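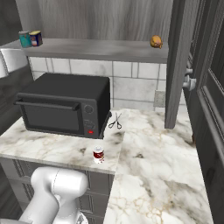

Does a convection fan really cut cooking time by a quarter? On some foods it comes close, but the figure gets repeated far more often than it gets tested.

Courses > Food and Consumer Claims > Week 3 handout
4 min read

Start with the Skulent leaflet. It promises "faster, crisper, cheaper" and gives no baseline. Faster than what? A full-size oven preheated from cold will lose to almost any small box on the counter. That tells you about volume, and very little about fans.

Witkowska's test is better, though I have doubts. She used one tray of potatoes per run and judged doneness by color. Browning is a surface result — the middle can still be hard. I would want a probe in the center and the same weight of food each time.

On cost: a heater rated at 2161 watts is not drawing 2161 watts all the time. The thermostat switches it on and off. Multiply the rating by the minutes and you get a number that is too high, usually in whatever direction suits the seller.

For 20th October: read the Ander and Toteo leaflets and mark every claim that has no comparison. Bring 540 words on the weakest one. Drafts over 800 words go back unread.

Questions to Danuta Ziółkowski, before class please.

2 comments · 3 shares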